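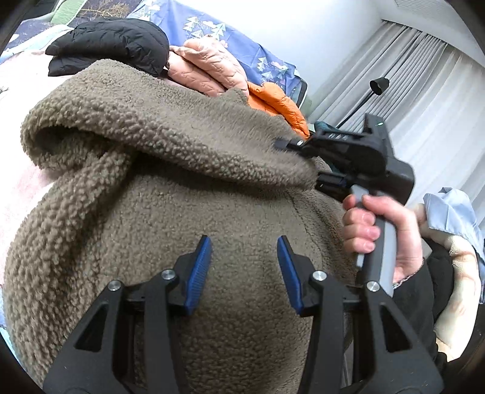 The gray-brown fleece coat on the bed, pile side up. Note the clumping along the fold.

16 January 2018

Pilling and matting, week whatever. Evelien wants the repair bench to have an answer for people who bring in fleece that has gone to beads, and "buy another one" is apparently off the list.

Started with the wash tests, as they were already in buckets. Swatches are from the Gatow bolt, which we bought in October because it was cheap, and I now understand the pricing. Four baths: plain water, plain water with a glug of vinegar, the Claeys wool soap, and the supermarket softener that Bram swears by. All at 34 degrees, hand agitation, flat dry on the mesh rack. Bram's softener swatch came out smelling like a hotel corridor and with the curls stuck together in little ropes. He says it needs a second rinse. It had a second rinse. I gave it a third out of courtesy.

Vinegar: no difference I could feel. Anouk says she can feel one. We did it blind, with Anouk facing the kettle, and she picked the plain water twice. She has asked me to write down that her hands were cold. Written down.

Brushing next. Slicker brush (the dog one, Flurnisholm, bent pins) against the carding comb. 44 strokes per swatch, dry, one direction. The slicker opens the clumps but drags out a depressing amount of fiber - I bagged the fluff and labeled it, it's in the drawer with the zipper pulls. The comb is slower and loses less, but it skates over anything that has properly felted. Damp brushing did better with both tools. Haven't tried damp plus Claeys, should do that before anyone prints a leaflet.

Steam: hold the iron well off the cloth. I know this because swatch 51 is now a coaster. Polyester pile doesn't burn, it sort of gives up. Nicanor's advice was to go through a press cloth, delivered from the doorway about a minute after it would have been useful.

Unrelated to pile but in the same notebook because the other one is missing: the Roniscombe machine is skipping stitches again on doubled fleece. Changed the needle to a ballpoint, which fixed it for one seam. Presser foot pressure is the likely culprit. Rosalía has the manual at home.

Also, whoever took the good shears to cut packing tape, I have seen the blades.

To do:
- damp brushing with Claeys, both brushes
- repeat softener at half dose, so Bram can sleep
- weigh the bagged fluff against the comb fluff
- new seam sample once the manual is back
- order pins, box of 117 is down to the bent ones
- ask Evelien if the leaflet can say "don't tumble dry" in larger type than everything else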